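Mal-soon Han

Tidying the sitting corner, a thread. I've been putting it off since October.
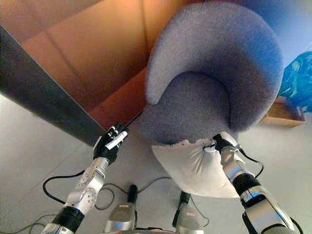
The corner gets the worst of everything. Mail, chargers, sweaters, and every cushion in the apartment sooner or later. I decided to do the soft stuff first and leave the paper for another night.

Starting point was the armchair. It's the round egg-shaped one in gray-blue, felted fabric, and I still like it a lot. Bought it used from a couple in Pinddale who were moving. They threw in the seat cushion, same fabric as the chair.

Problem with a chair shaped like that is it's deep. Things go in and stay in. I pulled out a library card, a sock and a pen from the bank down the street, all from behind the seat cushion.

The white pillow is a different story. It's square, it's too soft for the chair, and it slides forward off the seat whenever you get up. I've picked it up off the floor more times than I'd like.

Tried it three ways. Flat on the seat: slides. Upright against the back: slumps over by evening. Tucked sideways in the curve of the backrest: stays put, and you can lean your head on it if you're short like me.

So sideways it is. Give it a shake first so the wrinkles fall out, then push the bottom edge down into the curve.

Felted fabric picks up lint. I go over it with a dry rubber glove, top rim first, then down the inside. Don't scrub in circles, it pills. I learned that on the right side of the chair and I keep that side toward the wall now.

White pillow cover goes in the wash every 2 weeks, cool, no softener. I have one spare cover from Prestley and it's a little big, so it looks baggy when it's on.

Other thing I changed: extra blankets used to live on the chair. They're in the hall closet now. If the chair is holding blankets then someone ends up sitting on the floor, usually my nephew.

Whole corner took me one evening, including the time I spent reading old mail I was supposed to be leaving alone. Paper is next. There's a shoebox of receipts I'm not looking forward to.

Comments

Hae-won Cho
The glove works on my couch too. Slightly damp is better for cat hair.

Macario Arellano
Does the seat cushion come off or is it sewn down?

Mal-soon Han
Comes off. Bit of a tug to get it back in.

Bok-nam Cheon
I want my library card story to end that well. Paid for a new one last month.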